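# In praise of putting the bananas somewhere else

I have been meaning to write about fruit for ages. Proper fruit, I mean, the kind you buy with good intentions and then find at the back of the bowl in September with a coat on. I love fruit! I love choosing it, I love the way a full bowl makes a kitchen look as if somebody sensible lives there, and for years I have been absolutely hopeless at keeping it.

What set me off was a walk back from the market at Stidov, the one behind the bus station, with a bag so heavy I had to keep swapping hands. The stall at the far end does a thing at closing time where everything left goes into mixed bags, and I can't resist a mixed bag. I got it home, tipped the whole lot into the big blue bowl as usual (apples at the bottom, bananas on top, everything else shoved in the gaps) and then stood there thinking, why do I always do this? Two days later the pears have gone woolly and the bananas have gone from green to leopard before I've eaten one.

So I changed things round, and bananas were the place to start. They are the fussiest and also the easiest to read, because they tell you everything with their skins.
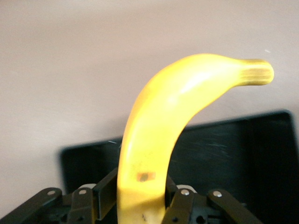
*Mostly yellow, a hint of green low down and one little brown mark. Exactly how I like them.*

I know people have strong feelings on this. My own view is that the best banana is one with just a touch of olive left in it and the odd fleck starting to show, still firm enough to slice on to toast without turning to paste. A brown mark on the peel doesn't bother me in the slightest. Nine times out of ten you peel it and the inside is perfect, and the tenth time you cut the bit off and carry on with your day. I used to pass those over on the stall and reach for the flawless ones, and I feel a bit silly about that now.

The stem end is worth a look as well. If it's still a good solid olive or mustard colour and not shrivelled, I reckon there are a few days left. Once it goes dark and thin I know I'm on banana bread time, and there are worse places to be.

Anyway, the new arrangement! It is so simple that I'm almost embarrassed to be giving it a whole post. Bananas go in a tray of their own. Everything else stays out in the open, with a bit of space between things so the air can get round and so I can see what I've got. I started with an old roasting tin, then moved on to a shallow plastic tray, and shallow is the bit that matters. In a deep bowl the fruit at the bottom is carrying everybody else's weight, and the bottom is where the bruises come from. In a shallow one you can lay a banana down on its side and nothing sits on top of it.

I'd always thought the point of separating bananas was to save the bananas. It's at least as much about saving the rest. As they ripen they give off ethylene, the same gas that brings on a hard avocado if you shut the two of them in a paper bag overnight. Wonderful if you want an avocado for tomorrow. Less wonderful if you've got 6 pears you were hoping to spread over a week.

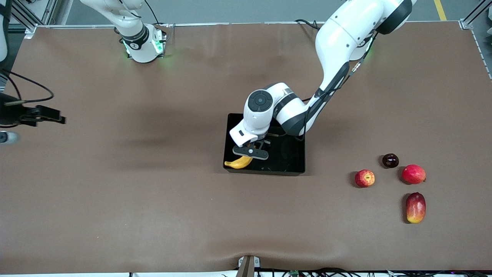

The other discovery has been cloth. I used to put fruit straight down on the worktop, which is hard and cold and has a slight slope towards the sink (don't ask), so anything round would set off on its own little journey. A cloth underneath stops the rolling, or slows it down enough for me to get there first. Mine is a length of Humosside, bought years ago for a curtain that never happened, and it washes at forty without complaint. It wrinkles like mad and I've stopped minding. The wrinkles hold the plums.

I also like a plain, fairly dark colour for it. You notice the fruit more! A yellow thing on a busy flowery tablecloth can vanish for days, and I have form here, having once lost a lemon in plain view until it was hard enough to play hockey with.

My routine now goes like this. Shopping comes in, and before I put the kettle on I sort it. Anything soft or split gets eaten or chopped for the freezer. Bananas into the tray, laid flat and not in a heap. Apples and citrus out on the cloth with elbow room. Anything rock hard that I want soon goes in *with* the bananas, on purpose, and I check it in the morning. It takes roughly 2 minutes, and I've come to enjoy it, the picking up and turning over and having a little sniff.

On a good week I hardly throw anything away. On a bad week there is cake, and for that I use my battered Govex cookbook, page 112, which has a banana loaf so forgiving that you can leave out an egg and it still rises. I add a handful of walnuts and more cinnamon than it says. Two very ripe bananas are plenty. Three makes it heavy, though my household (me and Ko, the cat, who takes a worrying interest in butter) has never sent one back.

Next I want to sort out the potatoes and onions, which have been living together in one basket under the stairs and are, I'm told, terrible for each other. If you've got a system that works in a small kitchen, please put it in the comments, particularly if it doesn't involve buying a rack. And if anyone knows what to do with a quince, I've got one from the last mixed bag and it is making the whole hallway smell gorgeous, but I haven't the faintest idea where to start.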